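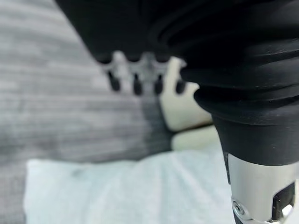 July, 7:40 am, Riltix bench

Vacancy model for the Drarier building finally ran end to end! All 83 suites loaded, no duplicates, and the lease dates parse properly now that I've stopped trusting the landlord's spreadsheet. Two suites still show up with no floor area (2B and the corner one on the fourth floor). I'll pull the old plans and measure off those.

Best news of the morning: splitting the big suites works so much better than I expected. I tried cutting the 134 square meter unit in two with a shared kitchenette, and both halves come out easy to let on paper. The corridor loses a bit of width but stays inside code. I really want to try this on the whole north side.

Parking ratio still a mess. Rerun with 4 bays per suite for the large ones only.
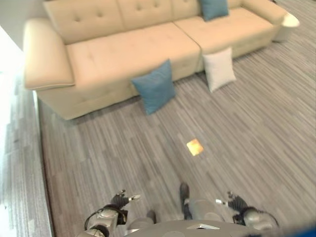 Iveta Jelínek thinks I'm being too cheerful about the split units, as the service charge has to be worked out again for each half and tenants always fight over who pays for the kitchenette. Fair point, and a good one to catch early. Added a column for shared areas.

Afternoon: compared our asking rents with the Hrnčiar block across the road. They quote gross, we quote net, so half my chart was nonsense. Redone, and it looks great. Lovely clean step between the lower floors and the top.

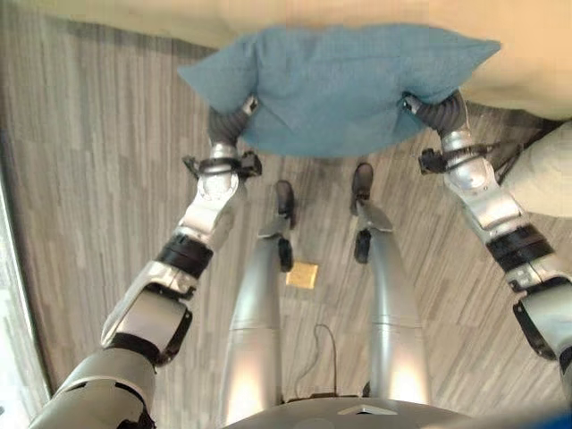 2 min read

Still to do: send Brynhildur Lykkegaard the new floor plates, ask about sublet rights, rename the output files before I lose track of them again. Then the north side!

Recent entries
Uken site: loading dock access
Lift lobby sizes, second try
Net and gross rents, a cheat sheet
Drarier floor plans, scan list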